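3 min read

The network rack is finally getting some love! If you have been in the back room at Wirnero lately you will have noticed the side panel is off, and that it has been a very good month for anyone who likes cables in straight lines. Ruan Naidoo started on the old runs in September, pulling out everything that went nowhere, and he has now moved on to the part I was most looking forward to, the patching.

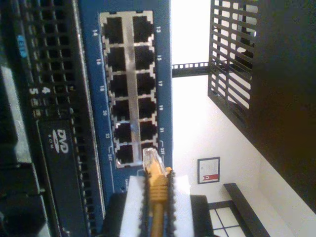

IN THE RACK

Yellow is the color for the new patch cables on the blue switch, so from now on if you see yellow, you know where it goes. The ports are numbered in white right on the panel, evens up one column and odds up the other, and we are sticking to those numbers in the cable book too (no more "third one down, I think"). 23T and 24T share their own little bracket line and are kept for the links to the Medora building. Please don't borrow them, even for five minutes!

Aishwarya Hegde has typed up the whole cable book, all 46 pages of it, and it is a joy to read. She found a run in there marked only "Modise, ask him first." We are asking.

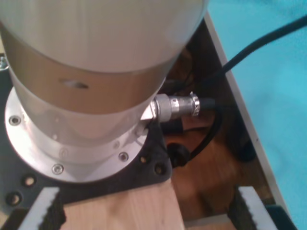 Labels come next, and this is where everyone can help. Every cable gets one at both ends, a hand's width back from the plug, facing out. That goes for the thick black ones on the bench as well, including any that end in a metal screw-on connector with a knurled ring, as those are a pain to trace once they loop back into the shadows behind things. We have a fresh roll of 400 labels and Aishwarya has the printer. If you unplug something, write it in the book the same day, and leave loose patch cables in the Sellier tray by the door.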